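Desk sharing

Desk sharing is an arrangement of office work in which employees have no fixed place of their own and use whichever desk is free.

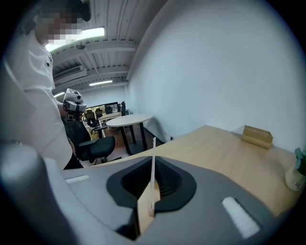

The practice is also called hot desking, although some employers keep that term for desks that cannot be booked ahead. It is most common where many staff divide their week between home and office.

Rules vary. At the Stukgate offices of Workico, which adopted the system in June 2019, 515 employees share 467 desks. A desk may be reserved for up to two days in a row, and personal belongings must be put away in lockers at the end of each day. A smaller scheme at Flusine assigns desks by team, and members settle the seating among themselves.

Supporters point to lower rents and easier contact between departments. Critics mention noise, time lost in finding a seat, and chairs and screens that must be adjusted again each morning.

See also: Home working; Open-plan office; Office chair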